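About > Who We Are > Navard Home Tidying

Navard helps people sort, fold, box and put away the things they live with. We started in Drevgate with one van and a stack of flat cartons, and we now have two teams, one in Drevgate and one across the river in Adugna. Most of our work is bedrooms. People call us about the garage or the attic, and then we get there and the bedroom is where the trouble has been building up. We love bedrooms!

The way we work hasn't changed much since the early days. Everything that needs a decision comes out onto one big soft surface, usually the bed, and it stays there until it has a place to go. Clothes get folded before anyone talks about where they'll live, and bottles stay upright if we can manage it. Boxes people have already got at home are our favorite thing of all (a good stiff product box with a lid is worth hanging on to), and we'll nearly always try those before we suggest buying a bin.

A typical mix for us is a big light blue box, a bright orange one leaning next to it, a bottle and some folded clothes, all together on a piece of printed fabric. From there it's a matter of what goes in what, and we really do enjoy that bit.

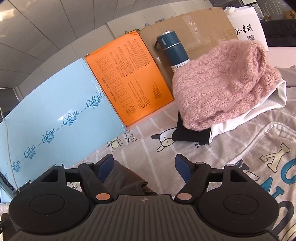

Do I need to buy storage before you come?
Please wait. We use what you have first, and if something is missing at the end of the visit we write down the size you need so you can pick it up wherever you like. We don't sell storage and we don't take a cut from anybody who does.

How a visit goes

We come in the morning, mostly at 9:00, and start with a walk through the room. You tell us what bugs you. Then we clear the bed, put down a clean sheet or a cloth, and bring things over a drawer or a shelf at a time. Bringing over the whole closet in one go looks impressive and makes everyone miserable by lunch, so we stopped doing that a long while back.

Folding comes next. We fold to the depth of your drawer and we'll show you how if you want to learn. Sweaters in thirds, T-shirts on edge, jeans whichever way you already do them, because people have feelings about jeans. Scarves get rolled. Cables are wound and put in a small box of their own, and chargers get a paper tag with the name of the thing they charge.

Then the boxes. Heavy at the bottom, soft things on top, and a label on the short side where you can read it from the doorway. If a box already has printing on it we leave it alone and put our label over a corner. One of our team members tried covering them all in brown paper for a season and it looked lovely, but then people couldn't tell their own boxes apart.

Bags, our favorite subject

Soft leather bags are the hardest thing in a bedroom to put away well. They slump and fold over on themselves, and they crease wherever you let them, and the strap gets caught on everything. We spend more time on bags than most people would guess, and we've got pretty good at them.

What we do: empty every pocket, wipe the outside with a dry cloth, and fill the bag loosely with tissue or an old T-shirt so that it holds a shape. The strap goes inside, or is laid flat along the top. After that it stands on a shelf, side by side with the others, with enough room that you can lift one out without the rest falling over. If there's no shelf, a wide cardboard box on its side does very well. Hooks are fine for canvas. We'd keep leather off them.

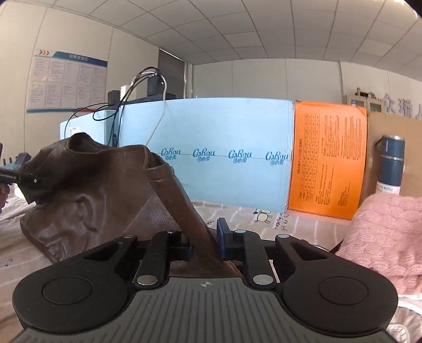
A customer in Adugna wrote to us in November that she had stuffed her bags with newspaper for years and found the print had come off on the lining, and she asked us to please tell people to use plain tissue. So we are telling people! She also pointed out that a pillowcase makes a perfectly good dust bag, and we've been passing that one along ever since.

The Brurkia shelf

Anything you decide to let go of can leave with us the same day. We sort it at our Drevgate workroom, on a long shelf we named Brurkia after the street it used to stand on, and it goes out again to households setting up a first home. Last year 209 boxes went across that shelf, mostly bedding, coats and kitchen things. Bags go quickly. Odd socks do not.

The team

There are 11 of us, and between us we have worked in about 400 homes. We've got a former tailor, a couple of people from hotel housekeeping, a retired school librarian whose labels are a joy to read, and several who simply like folding. New people spend their first month on sheets (fitted ones included) and then move on to closets.

We work in pairs and we don't wear uniforms. We take our shoes off if you do. We never open a drawer you haven't pointed to, and we never throw anything out on our own say-so, down to the last button.

Where we go

Drevgate and Adugna, plus the villages on the valley road as far as the old mill. If you live farther out, write to us anyway, as we can sometimes put two visits together and make a day of it. Parking for one van is helpful. Stairs are fine, and so are cats.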